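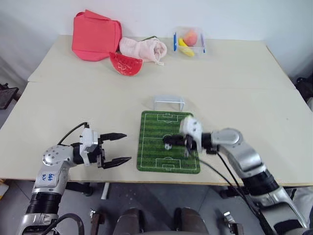

Nerkier wrote back before I'd finished my tea, to say that if a machine still can't put the toys away after the children have gone to bed then it has no business near a dishwasher, and could we please stop promising the dishwasher. A fair point, and I've put it at the top of this ticket so that we all have to read it each time we open the thing.

Ticket: tidy-up routine, small item left on football mat
Opened by: Itside support desk
Date: January 17, 2022
Status: open, waiting on Munoten

Hello all, and thank you for your patience with this one, I know it has been dragging on a bit.

The complaint, for anybody joining us now, is that the tidy-up routine does very nicely with the big soft things and then comes unstuck on the little ones. Give it a banana or a peach from the play food and it will have the thing in the tub with the blue handles with hardly a murmur. Ask it to pick up something small and white from the middle of the football mat and it dithers. It comes down over the centre circle, closes, lifts, and quite often there is nothing in the fingers. We ran it 80 times on the old settings and it managed the small piece 2 times, so I don't think we can call that bad luck.

What we've tried so far:

First entry. Wiped the fingertips and ran it again. No change, though they did need a wipe.

Second entry. Wondered whether the stripes on the mat were muddling it, as there are white lines on the green and the piece is white too. Tried the same piece on the bare table, which is pale, and it was no better there. Tried a dark button on the mat and it went straight to it! So the colour does come into it somewhere, I'm fairly sure of that, but the button is also a bit taller and I was silly enough to change both at once. Will do it properly next time.

Third entry. Dropped the closing height by a hair. Much happier, and for a good long while I thought we'd cracked it, but then the fingers began to press into the mat and drag it along, and the goal went over. Put the height back halfway. Please don't lower it any further without asking, the mat is the only one we have.

Fourth entry. Lapiņa suggested using the left arm to hold the mat still while the right does the picking, exactly as you or I would do with a tablecloth and a crumb. I do like this. The trouble is that the left arm waits off to the side with its gripper open until it's called, and the routine as Munoten sent it to us never calls it. I've asked whether they can add a hold step, and they've said possibly in February.

Fifth entry. Somebody asked about the bags. The pink pouch and the red one are a separate ticket, so leave them at the back for now, please. Drawstrings are a whole other world of trouble and I'd like to get one thing right first.

As for the larger question, which has come up in the replies more than once: can it do the housework yet? I'd say it can do the part of the housework that is the right size and colour and doesn't slide about. My own kitchen drawer must have 400 things in it that fail on all of those. I'm still hopeful, mind you. A few months ago the banana was beyond it.

Next step is the white piece and the dark button cut to the same height, on the mat and then on the table, 300 goes altogether spread over as many afternoons as it takes. Results will be added underneath.

14 replies · 3 people following · Share

Related tickets
Drawstring pouch slips out when lifted by the cord
Tub handles unclip during carrying
Left arm slow to return to waiting position
Can the routine be run overnight?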